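Britta Reinholz
September 24, 2024

1/ Finished moving my mother out of the house in Iltville on Saturday. Writing down what worked while I still remember it, for anyone who has this ahead of them.

2/ Start with the paper. We left it for last and it took longer than the furniture. She had tax returns going back to before I was born and the warranty for every appliance she ever bought, including a Raleo mixer that broke when I was in high school.

3/ The bank only wanted the last few years of statements. Check with yours before you shred anything. The shredding place on Brinkmann Street takes it by the box and you can stand there and watch if you want to.

4/ Get the floor plan of the new apartment and tape the measurements up in the old kitchen. Mom was sure the big dresser would fit. It was 18 inches too wide for the bedroom wall. Once she saw the number she let my cousin have it and we didn't discuss it again.

5/ Books: the library sale took nearly 100. They don't want encyclopedias. Neither does the thrift store. Ours went to recycling, and you have to pull the covers off first.

6/ We got three quotes from movers. The cheapest one charged extra for stairs, which I only saw on the second page. Ask about stairs, parking and the piano if there's a piano.

7/ Sort into big bins, the stiff rectangular kind. Cardboard got soft in the basement, and bins stack better in the garage anyway. One bin per room, and when it's full you stop and deal with it before you open another drawer.

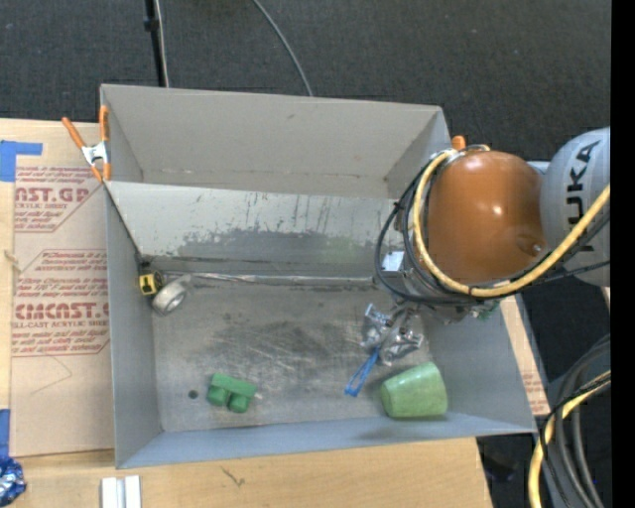
Big gray bin, seen from above.

8/ Label the short side too. I only did the lids and then couldn't read a thing once they were stacked.

9/ Change the address with the pharmacy first. Then the insurance, then everyone else. Her prescriptions went to the old house in the first week and I had to drive back for them.

10/ She kept 12 of the good plates and gave my sister the rest. Still looking for the gravy boat. If it's in one of the boxes at my place, I'll find it by December.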